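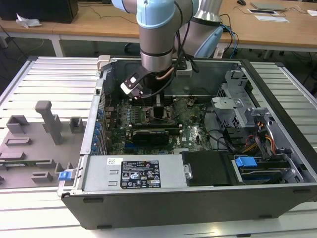
Old tower sees only half its memory, and only when it feels like it

bentbracket

I have a Rasmont tower, the big heavy kind that used to live under desks in engineering offices and now lives wherever somebody has given up on lifting it. It came from a surplus place with a graphics card, a drive cage, a power supply that takes up most of one side of the case, and no paperwork. The board is one of those green server-type ones with a bank of memory slots on each side of the processor. I bought it to do dull things like store backups, and for a while it did them.

Last month I added memory. I got 2 sticks of Josik to go with the two it already had, pushed them in where there was room, and closed it up. From then on it has behaved as follows:

Cold start in the morning: long beep, short beep, nothing on the screen. Turn it off, wait, turn it on again: boots, reports half the memory I know is in there. Restart from inside the operating system: sometimes all of it, sometimes half, once none (beeping again, longer, with what I took to be feeling).

What I've tried so far. I took all the memory out and put it back. I swapped old sticks for new ones. I ran the memory test from a Rakena boot stick overnight with only the old pair installed and it passed. I ran it again with only the new pair and it passed too, which annoyed me more than a failure would have.

Then I read on another forum that missing memory can be the processor's fault, or the socket's, so off came the heatsink. The old thermal paste had turned into something like dried toothpaste. I cleaned the top of the processor until it was shiny and left it in the socket while I considered my choices. 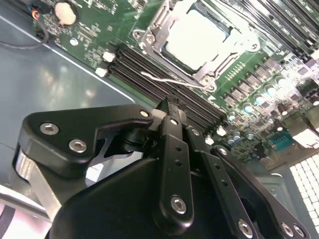
My trouble is that I can't tell which slots belong together. The printing on the board is tiny and half of it seems to be part numbers for things I don't care about. The slots all look the same to me and there are a lot of them. The manufacturer's site has moved or died, and the manual I found through a search was for a different model with the processor somewhere else entirely.

So, three things I'd like to know before I put paste on and close it up:

Is there a right order for filling slots when they sit on both sides of the processor? I have been going by what was easiest to reach.

Can I mix the old sticks with the new ones? Same size, same speed on the label, different maker.

Should I lift the processor out and look at the pins, or is that the sort of curiosity that costs money?

The case is on its side on the bench with plenty of light and I'm in no hurry, so I can take instructions of any length. I do have a wrist strap. It came with a Woline toolkit and I wear it, even though it makes me feel like I'm being held for questioning.

quietfan_34

Fill order matters, and on boards like yours it matters a great deal more than on a regular home machine. "Easiest to reach" is how most of us start out, so you're in large company.

The slots are grouped into channels, and the processor wants each channel filled starting from one particular slot. Depending on the board that's either the slot farthest from the processor or the nearest one. If you put a stick in the second slot of a channel and leave the first one empty, some boards refuse to start, some start and ignore the stick, and some do either one according to mood. That last type sounds like what you bought.

Things to look for, in the order I'd look:

1. The inside of the side panel. Old office towers often had a sticker there with a memory diagram. People throw the panel in a corner and then spend a weekend on the internet. Check the panel.

2. Printing at the ends of the slots. You want something short, a letter and a digit or the word DIMM and a digit. Ignore anything long. A phone camera zoomed in works better than squinting, and a flashlight held low to one side works better than one held straight above, which just gives you glare.

3. The latches. On many boards the first slot of each channel has a different color of latch or a different color of connector. On some boards it's all the same color, and on a few the colors mean something only to the person who ordered the parts.

Once you know which slots go first, put in ONE stick, in the first slot of the first channel, and start it. Then power down, pull the plug, and add the second stick in the first slot of the next channel. Keep going like that and write down what the machine reports each time. It's slow and dull, and it will tell you which slot or stick is lying to you. Your overnight tests were fine as tests of the sticks, but they told you very little about the slots you weren't using at the time.

On mixing: same size and same speed on the label is a decent start. The bigger question for a server-type board is whether the sticks are registered or unregistered. If the old pair is one and the new pair is the other, they will not work together, and each pair may well pass on its own, or one won't start at all. Look at the labels. An R after the speed number usually means registered, and a U or an E usually means it isn't. Please read the labels before you do anything else I said.

On the pins: leave the processor alone for now. Memory that comes and goes can be a socket problem, but it's well down the list from "wrong slot" and "not pushed in all the way." If you've gone through every slot and one whole channel is missing no matter what you put in it, then lift the lever and have a look. Straight up, no sliding. And don't start the machine without the heatsink, not even for a second to see.

mumble_9

had the same beeping on a different brand. it was the battery. the round one on the board. changed it and it was fine for 18 months then I sold it. costs almost nothing so just do it

quietfan_34

The battery won't make half the memory vanish, but on an old machine it can make the board forget its settings between starts, and that can look like a cold start problem. So I'd change it too, grudgingly. Do it after the slot test, so that you know what fixed what.

bentbracket

Thank you both. I read the labels first, as ordered. Both pairs are registered, so I got that right by accident.

The inside of the side panel does have a sticker. It had been facing the wall the entire time. There is a nice clear diagram on it, printed by somebody who obviously expected to be consulted, and it says the first slot of each channel is the one farthest from the processor. I had three sticks in right places and one in a second slot with its first slot empty. No wonder it was sulking.

New paste, heatsink back on, fans plugged in, and then the one-stick-at-a-time routine you described.
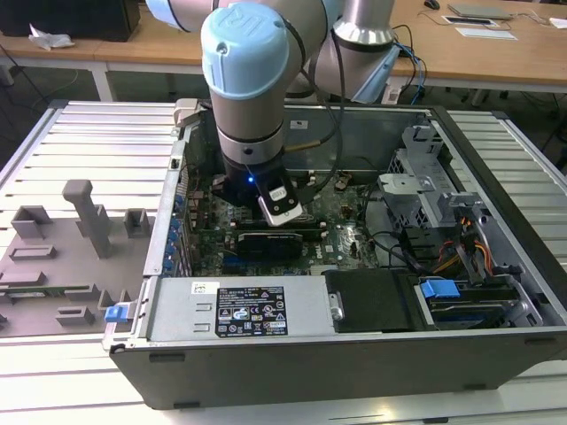

I kept notes on the back of an envelope. First stick, first channel: starts, reports one stick. Second stick, second channel: fine. Third: fine. With the fourth I got beeps, and I said several things to it. I took it out, looked at it, put it back and pressed a good deal harder than I'm comfortable pressing on anything I paid for. There was a click at one end. Then, when I leaned on the other end, a second click, which I now understand I had never heard on that side before. It started and reported the lot.

So that's apparently two faults at once: one stick in the wrong slot to begin with, and one that has probably been sitting in its slot at a slight angle since the day I bought it. I'd like to blame the slot for being stiff, but the stick that was in it was one of mine.

I've done 14 starts since then, some of them cold first thing in the morning, and had full memory every time. The Rakena test is running now with everything installed. The battery is on the list for this week, along with the drive cage, which rattles.

One leftover worry. When I press a stick in, the board bends a little under it. How much of that is normal?

quietfan_34

A little flex is normal. If you can see daylight moving, stop and check that there's a standoff screw near that end of the slots. Old towers that have been through a surplus shop are often missing a screw or two. It also helps to press one end down until it clicks and then the other, instead of leaning on the middle with both thumbs.

Put the slot order on a piece of tape somewhere you'll see it without taking the panel off the wall.

mumble_9

still change the battery

bentbracket

Changed the battery. The clock had been wrong by several years, in a direction I found flattering. The memory test finished with no errors, so I'm marking this as solved. The rattle was a loose screw lying in the bottom of the drive cage, and it fits one of the standoffs near the memory slots. I have decided not to think about how long the board had been missing it.

Related on this site

Long beep, short beep, no picture on the screen
Registered and unregistered memory in the same machine
Which way does the coin battery go in?
How much thermal paste is too much (long thread)
Rasmont tower: side panel will not close after adding a drive
Rakena boot stick not showing up in the boot menu
Removing a graphics card when you can't reach the slot latch
Drive cage rattles at low fan speed
Is a Woline wrist strap any use on a carpet?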